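Studio Notes: What we changed in the Kellutar booking screens

Wednesday, July 22, 2026

Most of you will know Kellutar as the booking system used by the community pools and halls in Mirkthorpe. Zallurico took over the design work in January, and the new screens went live for all venues this month. Several people have asked what we changed and how we decided, so this item covers the main points.

The old system had grown over a long time and it showed. A person wanting to book a badminton court had to choose a venue, then a building, then a room, then a surface, and only after that could they see whether anything was free. If nothing was, they had to go back to the first screen and start again. The front desk staff had learned to keep two browser tabs open so they could compare venues. The public mostly rang up.

We began by reading the call notes. The front desks gave us 695 of them, covering the previous winter. Áine Coughlan read the lot and sorted them by what the caller was trying to do. The largest group by a fair way was people who already had a booking and wanted to move it. That surprised us. The brief we had been given was all about making new bookings easier, and changing an existing one wasn't mentioned in it at all.

After that we rewrote the brief with the client and put "move a booking" on the first screen after sign-in. It used to sit under account settings, below the newsletter preferences.

The second change was to the order of the questions. The new screens ask what you want to do and when. Venue comes last and is treated as a filter you can leave alone. If you don't mind driving to the other side of town, you see every free court for Thursday night on one page. If you do mind, you tick your own venue and the rest drop away.

We tested this with paper first. Seven people came to the Flanagan Room at the library, one at a time, and worked through the same tasks with printed screens. Maeve Mac Suibhne ran the sessions and played the part of the computer, swapping sheets when someone pointed at a button. It's slow and a bit silly, but it let us throw out the calendar we had drawn without having built any of it. People kept pointing at the day number and expecting it to open. We had put the link on the little coloured bar underneath.

The calendar went through four more versions. The one you see now has no coloured bars. Free times are listed in words under each day — "6 pm, court 2" — and the whole line is the button. It takes up more room and a few of us thought it looked plain. It tested better than anything else we drew, including with people using a phone one-handed.

Colour deserves its own paragraph. The old screens used green for free and red for taken, with no other cue. We kept some colour in the headings but nothing now depends on it. A taken slot is simply not shown unless you ask to see the full day, and then it's labelled "Booked". The greys were also too pale to read in sunlight, which matters at an outdoor pool. We darkened the body text and took the smallest size out of the style sheet altogether.

Things we got wrong. The first build signed people out after a short period without warning, and anyone who had gone off to find their membership card lost what they had typed. We had carried that setting over from the old system and hadn't thought to test it. The form now keeps your answers for 24 hours on the same device, and there is a notice before sign-out with a button to stay on.

We also underestimated the hall bookings. A person hiring a hall for a wedding has different questions from a person hiring a court for an hour. They want to know about chairs, the kitchen, parking and when they can get in to set up. We had squeezed all of that into one long page. Hall bookings now have their own path, and the floor plans open at full size so they can be printed. The bond and the cleaning fee are shown before the contact details are asked for.

The staff view is still being worked on. Front desk staff asked for a single-day list with every room on it, and they asked for it to print neatly on one sheet. The first part is done. The second works for the smaller venues but spills onto another page at the main pool, and we haven't found a layout everyone can read at that size. If you work at one of the desks and have a marked-up copy, please keep it for us.

There is one more round of sessions planned, this time with club secretaries who make block bookings for a whole season. Some of these run to 400 separate time slots and the current screens make you confirm each change. We want to watch how people handle it before we draw anything. Sessions will be held at the Mirkthorpe office and in the evening at the Flanagan Room, and we can cover your parking at either. You don't need to prepare anything, though it helps if you bring last season's list in whatever form you keep it.

To put your name down, reply to this newsletter with "sessions" in the subject line and say whether days or evenings suit. Áine is organising the times and will write back to everyone, including those we can't fit in this round. The style guide for the new screens is being tidied up and should be ready to share in the next issue.
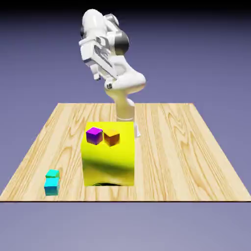
Comments on the screens themselves are welcome at any time. Use the feedback link at the bottom of any Kellutar page and tell us which page you were on and whether you were using a phone or a computer. Maeve reads these at the start of each week and passes on anything to do with payments or refunds to the venue concerned.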